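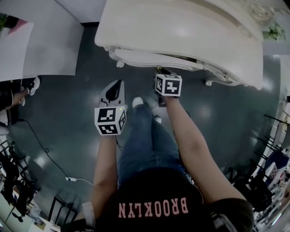
生活デザイン演習の後期課題で、わたしは「彫刻つき家具の掃除」をテーマに選びました。最初は収納の動線とか、もうちょっと今っぽいことをやるつもりだったんですが、下宿先のオコンクォ荘の共用の居間で毎週ぞうきんを握っているうちに、気になるのはもうこればっかりになってしまって。あの白い家具、天板はつやつやのクリーム色で、拭こうと思えばひと息で終わるんです。問題はその下。前板のふちが波みたいにうねっていて、脚先はくるんと丸まって床に着いていて、角には花の彫りが盛り上がっている。布がまっすぐ進める場所がほとんどありません。毎回「拭いた!」と思って立ち上がり、次の日に床に座って見るとまだ残っている、というのを何度もくり返していました。それなら課題にしてしまおう、と思ったわけです。

1 調べたかったこと

知りたかったのは、ざっくり言うと次のことです。彫りのある家具のどこにほこりが残りやすいのか。手持ちの道具でどこまで取れるのか。それから、掃除当番がいやになる原因は家具の形なのか、やり方なのか。最後のはテーマとして大きすぎると中間発表で言われたんですが、個人的にはここがいちばん知りたかったので、しぶとく残しました。

予算は1000円。実習費とは別に、自分の財布から出せる上限です。結果から書くと、ちょっと余りました。余ったお金は肉まんになりました。

2 場所と家具のこと

居間の床は暗い青緑がかったグレーで、つやがあって、照明がぽわっと映りこみます。この床がくせもので、白い家具のまわりだとコントラストがきついんですよね。明るい色の糸くずが一本落ちているだけでものすごく目立つ。逆に白い天板のほうは、うっすら積もった程度だと正面から見てもぜんぜんわかりません。斜めから、目を天板の高さまで下げて見るとやっとわかります。調査のあいだ、わたしはだいたいこの姿勢で過ごしていました。首が痛かったです。

花の彫りがある角のすぐ向こうには、小さい緑の鉢植えがあります。これを忘れていて、最初の週の記録はほぼ使えなくなりました。天板の角ばかり土っぽい粒が落ちていて「角は汚れやすい」と得意げに書いたんですが、同じ下宿のタムノエミ(Tamunoemi Balogun さん)に「それ、水やりのときにこぼれた土じゃない?」と言われて、見に行ったら本当に土でした。次の週からは、水やりのあとに一度さっと払ってから観察するように決めました。

床にはコードも這っています。普段はまたいで歩くだけのものなんですが、床を拭くとなると話は別で、持ち上げて、拭いて、戻して、また持ち上げて。コードの下にもほこりは寄ってきます。家具のテーマからは少しはみ出すけれど、脚先を拭こうとすると必ず関わってくるので、記録には「床まわり」という欄を足しました。

3 使った道具

・マイクロファイバーの布(もとから下宿にあったもの)
・綿の古いTシャツを切った布
・化粧用の太めの筆。100円ショップで購入
・やわらかい歯ブラシ、これも100円
・綿棒
・500mlの計量カップと、ぬるま湯、中性洗剤をほんの少し
・プリルナード(Plirnard)という家具用のつや出し。ビンタ(Binta Uzor さん)が使いかけを貸してくれました

つや出しは、結局ほとんど使っていません。目立たない裏側で試したら、つやの感じが周りと変わってしまって怖くなったからです。借りた本人は「だから貸したの、わたしも使えなかったから」と笑っていました。先に言ってほしかった!

4 やり方

家具を「天板」「前板の波」「角の花」「脚先」に分けて、火曜日の夜に掃除、翌朝と週末に観察、という流れをくり返しました。観察といっても特別な機械はなくて、懐中電灯を横から当てて、白い綿布で決まった場所をひとなでして、布の汚れ具合を三段階で書くだけです。「きれい」「まあまあ」「うわっ」の三段階です。先生には最終版で直すように言われましたが、いちばん正直な尺度だと今も思っているので、この報告書ではそのまま使います。

道具は週ごとに替えました。最初が布だけ、次が筆と布、その次が歯ブラシと布、最後に全部入り。順番を入れ替えて比べるべきだったというのは、途中で気づいたけれど手遅れでした。次に誰かがやるなら、ここは最初に計画を立ててください。

5 わかったこと

天板は、どの道具でもだいたい「きれい」でした。乾いた布で充分です。むしろ湿らせすぎると筋が残って、つやのある面だとそれがやたら気になります。固くしぼって拭いて、すぐ乾いた布で追いかけるのがよかったです。

前板の波は、思ったほどひどくありませんでした。下を向いている面が多いせいか、ほこりが乗る場所があまりないんです。ただ、波と波のあいだのくぼみは布だと指の太さで止まってしまうので、綿棒が活躍しました。地味な作業なのに、音楽をかけながらやるとけっこう楽しくて、タムノエミも途中から参加してきました(彼女のほうが明らかに上手でした)。

いちばん「うわっ」が多かったのは角の花です。花びらの重なったところ、上を向いているへこみに、細かいのがぎゅっとたまります。布で拭くと、かえって奥に押しこんでしまうみたいで、布だけの週は掃除の直後でも「まあまあ」止まり。太い筆で外側に向かってはらってから布、にしたら、やっと「きれい」が出ました。このときは居間で声が出ました。歯ブラシも取れることは取れるんですが、力加減が難しくて、白い塗りの表面にこすった跡がつきそうで、ひやひやしながらになります。わたしは筆派です。

脚先は、丸まっている内側がくせものでした。しかも床に近いので、床を掃くとほこりがそこへ逃げこむ。掃除の順番を「床→家具」から「家具→床→脚先だけもう一回」に変えたら、翌朝の記録がかなりよくなりました。道具を買い足すより順番を変えるほうが効いた、というのが、今回わたしがいちばん人に話したくなった結果です。

6 当番がいやになる理由について

下宿の人たちに、夕食のあとで話を聞きました。きちんとしたアンケートにはなっていません。お茶を飲みながらの雑談です。

多かったのは「どこまでやれば終わりなのかわからない」という声でした。これはすごくわかります。平らな棚なら端まで拭けば終わりですが、花の彫りには端がない。ビンタは「見るたびに新しい溝が見つかる」と言っていて、名言だと思ったのでメモしました。あと「しゃがむのがつらい」「白いから責任が重い」も。責任が重い、というのはちょっと面白くて、傷や染みをつけたら全員にばれる、という緊張感のことらしいです。

そこで当番表の裏に、小さな紙を貼ってみました。火曜の当番は天板と床と脚先だけ。角の花と前板の波は月に一度、筆を使ってみんなでやる。それだけです。貼ってから2週間しかたっていないので効果を語れるほどではないんですが、とりあえず文句は減りました。紙の字が汚いという別の文句は出ました。

7 うまくいかなかったところ

三段階の評価をつけるのがほとんどわたし一人だったので、気分に左右されています。寝不足の朝は「うわっ」が増えます。記録を並べるとちょっと笑えるくらい。途中からタムノエミにも別々につけてもらったところ、天板と脚先はよく合って、花だけ意見が割れました。見ている花びらが違ったみたいです。先に場所の印を決めておくべきでした。

それから、比べる相手がないのも弱いところです。中間発表で、同じ演習の班がジェドットン(Jedotton)の平らな白い棚を使っていると聞いて、合同でやればよかったと本気で後悔しました。彫りのあるものとないもので、同じ部屋、同じ週に比べられたら、もっとはっきり言えたはずです。プラントン(Pranton)館の談話室にも脚の丸まった椅子があるらしいので、許可がもらえたら続きはそちらでやってみたいです。

8 おわりに

始める前は、彫刻つきの家具なんて掃除する人のことを何も考えていない、と少し腹を立てていました。でも毎週あれだけ顔を近づけていると、花びらの一枚一枚にだんだん情がわいてきます。筆でほこりを払い終わったあとの角の花は、かなりいいです。

筆は居間の引き出しに入れておきました。使ったら、毛先を軽くはたいてから戻してください。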